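April, quarter past eleven at night

Moved my notes out of Flollar and into Trirkeck today, or began to. Flollar puts its prices up at the end of the month, and I refuse to pay more for a program that hides my shopping lists behind a picture of a rocket. The export ran to 3746 notes. I would have guessed a few hundred, most of them sensible. Of the first lot I opened, four said only "ring them back".
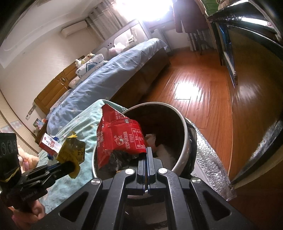

Does Trirkeck keep the old dates when it brings notes in? It keeps the date each note was last changed but drops the date it was made, so my entire past now begins whenever I last fixed a typo.

The desktop version took the lot without complaint. The web version showed 815 of them and then a small turning circle, which I watched through a whole cup of tea. The help page suggests signing out and in again. I did so, and got 933. At this rate I shall have my recipes back by summer.
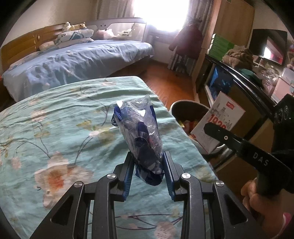 Tags are the real misery. Flollar let me have as many as I liked, and I liked a great many, including "misc", "Misc" and "misc new". Trirkeck wants notebooks, with colours. I gave the household one a mint green, the same as the bedspread with the big peach and pink flower, and spent longer choosing it than I did on the filing. Work is grey. The notebook called Commont holds everything from the old job and I haven't dared open it.

Must find out whether the phone app syncs on its own or waits to be asked. Also ring them back, whoever they are.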